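Section 6: Setting up the tray cell in Studier

Before you start, load the Drirska room and let it settle. The arm goes on the sloping side of the wedge-shaped block, with the round tray further along the table.

1. Seat the mounting plate flat against the block. If the plate and the block overlap, the solver will correct the matter by flinging the arm across the room.
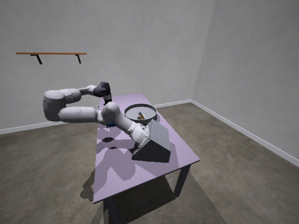
Imelda Castillo asks for a line here about saving first: do it before touching the plate, and again after, under a different name. She lost 1,454 steps of tuning to a single file called "final".

2. Open the gripper view and check that the tray and its divider can both be seen past the fingers. Parts belong on the tray floor. Any that have sunk into it should be lifted and dropped again. 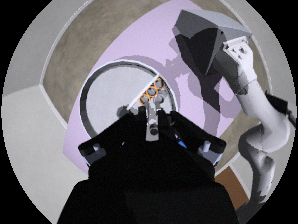
Leave the lens settings alone while you do this. The round view is meant to be round, and straightening it upsets the calibration, which was cheerful enough until you came along.

3. Empty the tray, close the fingers and jog the wrist over to the rim. Stop short of contact.

Caution: the jog speed goes up to 4,000. There is no good reason to find out what that looks like.
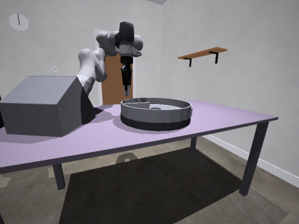 4. Raise the gripper clear of the tray, keep it pointing straight down, and store the pose as HOME. Names are case-sensitive. "Home" will be accepted without complaint and then ignored.
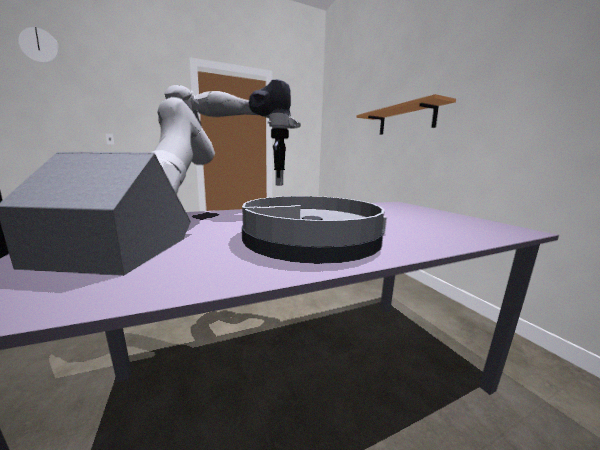
Page 29

5. Run the Condard check from HOME. A pass gives one green line. A failure gives nearly a screenful of red, of which only the first line matters.

Note: if the check fails twice, reload the room and go back to step 1. Swearing at the solver has been tried.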